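**Larkberg passes 3951 recorded household examples, and we're pretty chuffed**

Hi all, Pavithra Kamath here from Larkberg, with some happy news from our home-chores program!

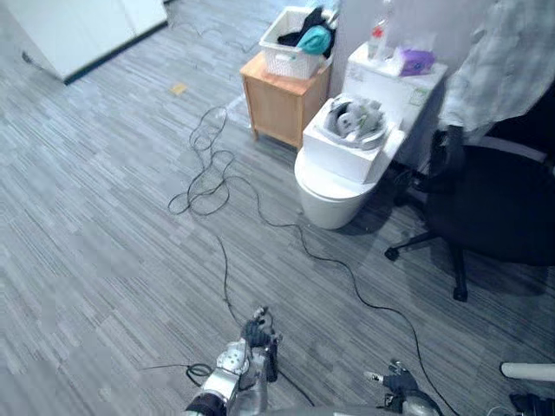

We've now saved 3951 examples for Brindstead, our learning system, and every one was guided by a person from start to finish. Benedito Cavalcanti trained our 8 operators (he's very patient) and he still checks the recordings himself each afternoon. We keep the fumbles too, labelled as fumbles, so Brindstead can learn from those as well.

Next up are 2 new chores, folding towels and sorting bathroom supplies, with recording to start in May. If you'd like to visit or have a chat, get in touch through the Larkberg office.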